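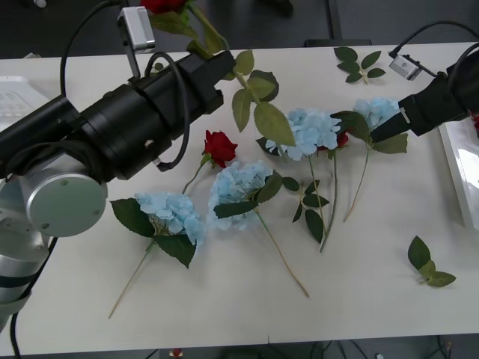
*Abb. 1: Kunstblumen auf weißer Tischplatte, darunter rote Rosen und blaue Blüten.*

# Haltbar heißt nicht nachhaltig? Kunstblumen und Schnittblumen im Vergleich

Projektbericht, Modul Konsum und Umwelt
Eun-seong Han

## Ausgangsfrage

Der Händler Cliltport wirbt damit, dass sich eine künstliche Rose »schon nach dem zweiten Strauß« ökologisch rechnet. Eine Quelle steht nicht dabei. Ich wollte wissen, ob sich die Behauptung mit den Mitteln eines Semesterprojekts überhaupt prüfen lässt. Meine Antwort fällt eher mager aus.

## Vorgehen

Im Juli habe ich in der Fußgängerzone und vor dem Gartencenter Macedo einen kurzen Fragebogen verteilt. Von 200 Bögen kamen 29 vollständig ausgefüllt zurück. Das ist wenig, und vermutlich haben vor allem Leute geantwortet, die ohnehin gern über Blumen reden. Dazu kamen zwei Gespräche mit Verkäuferinnen, von denen ich nur eines aufzeichnen durfte.

Die Herstellerangaben stammen aus dem Katalog von Mulix. Unter »Material« steht dort bei fast allen Artikeln »Textil/Kunststoff«. Wie viel wovon, erfährt man auch auf Nachfrage nicht.

## Ergebnisse

Die meisten Befragten gaben an, Kunstblumen »viele Jahre« zu behalten. Auf die Kontrollfrage, wo die zuletzt gekauften jetzt stehen, kamen Antworten wie »im Keller« oder »weiß ich nicht mehr«. Ich halte die angegebene Nutzungsdauer deshalb für geschönt, kann das aber nicht belegen.

Noch wackliger ist der angebliche Ersatzeffekt. Die Rechnung von Cliltport setzt voraus, dass jede gekaufte Kunstblume echte Sträuße verdrängt. Mehrere Befragte kaufen aber beides: die künstlichen fürs Bad oder fürs Grab, die echten zum Verschenken. Eine Verkäuferin sagte dazu: »Wer Plastik kauft, hätte sonst meistens gar nichts gekauft.« Auch das ist natürlich nur ein Eindruck.

Bei den Schnittblumen sieht die Datenlage kaum besser aus. Die Gärtnerei Stinisov nennt ihre Rosen »regional«, konnte mir für die Wintermonate aber keine Herkunft nennen. Beheiztes Gewächshaus oder Luftfracht, das macht für die Bilanz einen erheblichen Unterschied.

## Einschränkungen

Eine eigene Ökobilanz habe ich nicht gerechnet. Entsorgung kommt im Fragebogen nicht vor, das war ein Fehler. Die Frage nach dem Einkommen habe ich nach dem ersten Vormittag gestrichen, weshalb die Bögen in zwei Fassungen vorliegen und sich nur teilweise vergleichen lassen.

## Offene Punkte

- Cliltport noch einmal nach der Berechnungsgrundlage fragen
- Nutzungsdauer über Haushaltstagebücher erheben
- Getrennt auswerten: Grabschmuck und Wohnraum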